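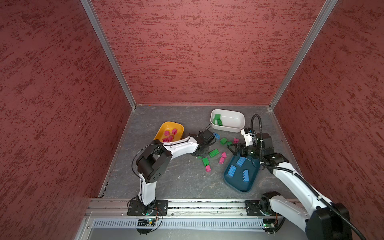
4.2 Sorting the blocks by color

Sort all loose blocks before starting any build in Section 5. One container is assigned to each color and the assignment stays the same for the whole session.

Pink blocks: orange container
Green blocks: white bin
Blue blocks: blue tray

1. Set the three containers flat on the gray floor of the enclosure. Keep the white bin toward the back wall and leave open floor between the containers.

2. Spread the unsorted blocks over the open floor in a single layer. Do not pour them directly into a container.

3. Sort one color at a time. Pick up each block by its sides and lower it into the matching container.

4. Blocks may rest at any angle inside the container. Studs do not need to face up at this stage.

5. Check the base of the walls and the rear corners for small pieces. Short green pieces are easy to miss next to full-size blocks.

Note: Containers may be moved between rounds. The color assignment applies to the container - not to its position on the floor.

Caution: Do not drop blocks from above the rim. They can bounce out or tip a light container.

4.3 Leveling the contents

A container that is heaped on one side will not stack or carry well. Level each one after its color is complete.

1. Confirm that the container sits flat. If it is tilted, look for a block trapped underneath and remove it.

2. Press down lightly on the highest blocks until they settle. Work from the center toward the rim.

3. Move any block leaning on the rim back to the inside. 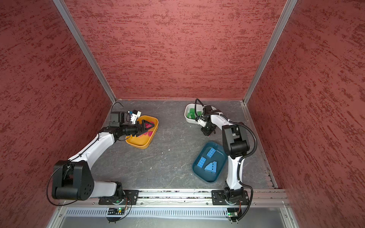 Figure 4-3. Pink blocks in the orange tray.

4. Repeat for the white bin and the blue tray.

Note: Do not force blocks together while leveling. Joined blocks must be separated before they are counted in Section 4.4.

4.4 Count and storage

1. Count each color and enter the totals on the Priveo set card. Loose small pieces are entered on their own line.

2. If a total does not match the card, repeat step 5 of Section 4.2 before ordering spares.

3. Wipe the floor with a dry cloth. Remove specks and lint from the corners and along the metal edging.

4. Store the containers with the set card on top. Replacement cards are ordered under part number 339.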